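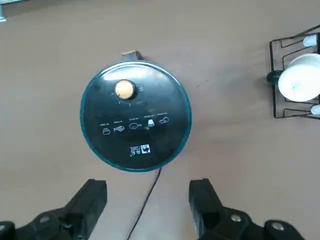

Air fryer from above, orange knob and dial markings on the lid

Kitchen circuit keeps tripping in rented unit - too many appliances or bad wiring?

Posted by saltbush_lane in Home > Electrical > Renting

We moved into a two-bedroom unit in January and the kitchen power goes out a few times a week. It only happens at dinner time, usually between 6 and 7 pm. The lights stay on and the fridge stays on, but the power points along the bench go dead and so does the microwave. I go out to the meter box, push the switch back up and it's fine until the next time.

There are 2 double power points on the bench and one behind the microwave. Things we use: kettle, toaster, a small air fryer, a Gelberg benchtop oven (the label says 2,000 W) and the microwave. The unit has no proper oven, only a two-burner cooktop, so the benchtop oven gets used most nights. The oven is on a power board with the kettle because the cord won't reach otherwise.

Our last bill was 1,166 kWh for the quarter, which seems like a lot for two people, and I don't know if that is related.

The agent says the wiring was checked when the last tenants left and that we should use fewer appliances. I would like to know if that's fair before I go back to them. I don't want to pay a call-out fee if the answer is that I can't cook chips and boil water together.

3 answers - sorted by helpful votes

mallee_amps
Marked helpful by 12 members

Sounds like plain overload, going by what you've written. A normal 10 amp point in Australia is good for 2,300 or 2,400 W, and the circuit behind the wall feeds several of them. Yours is probably on a 16 or 20 amp breaker. At 230 volts a 16 amp breaker gives you 3,680 W to share between everything on it.

Your oven uses 2,000 W of that when the element is on. A lot of kettles are over 2,000 W by themselves. So oven plus kettle puts you over, and the microwave has to fit in there too. A breaker will carry a bit too much for a while before it lets go, so it will seem random. The oven element also cycles on and off, so some nights you will get away with it.

The power board is the part I would fix tonight. Oven and kettle together on a board are well past what the board is rated for. Take the oven off it and put it straight into the wall, even if you have to shift it along the bench. If the board has brown marks or feels soft near the plug, throw it out.
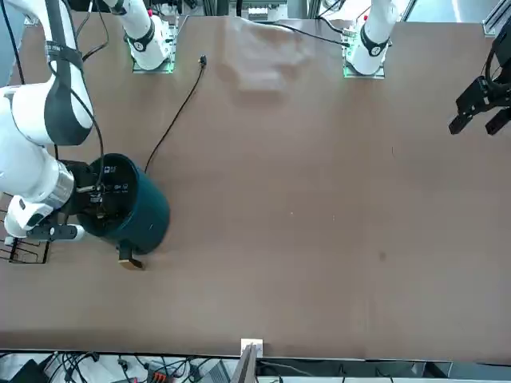
Teal cylinder standing open, black inside, with a black wire rack at far left

Then do this:

Turn every appliance over or look at the back, and write down the watts. Some have the label near the plug end of the cord.
Look in the meter box and find the number on the kitchen breaker. It will say C16, C20 or similar.
Multiply that number by 230. That is your limit for the whole lot.
Keep a list of what was running each time it trips, for two weeks.

If it trips when you are under the limit, go back to the agent with the list in writing. That's a wiring or breaker fault and it's the landlord's job. If it only trips when you are over, the agent is partly right, but you can still ask for a second kitchen circuit. They may say no.

Don't let anyone swap the breaker for a bigger one without checking the cable. And don't touch anything behind the cover yourself.

quince_and_kelp
Marked helpful by 5 members

I lived with this for three years in an older flat. What worked for us was boiling the kettle before the oven went on and keeping the water in a thermos. We also ran the toaster off the lounge room circuit, on a tray on the sideboard. It looked silly but we never had another trip.

Check which points are on which circuit. Switch the kitchen one off and walk through the place with a lamp. In our flat the point in the hallway turned out to be on the kitchen breaker as well, and we had a fan heater on it all winter.

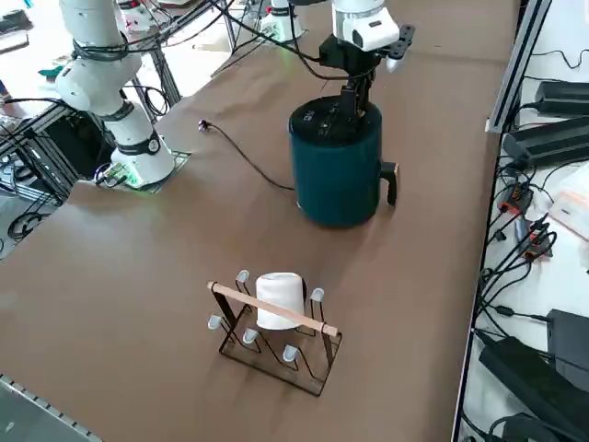 Black lid with small white markings near the front edge

On the bill, I doubt it's the cooking. Look at the hot water first. An electric storage tank will use more than everything on your bench put together.

tin_roof_terry

Is it a safety switch or a breaker? If it has a little button marked T or TEST it could be the safety switch, and then it might be one dodgy appliance leaking to earth. Ours was the toaster. Unplug everything and plug things back in one at a time until it goes.

Reply from saltbush_lane

Thanks. It says C16 and there is no test button on that one, there's a separate switch beside it that has never gone off. Oven is now in the wall and the board is in the bin. I've started the list. The hallway point is on the same circuit here too, with the vacuum charger plugged in.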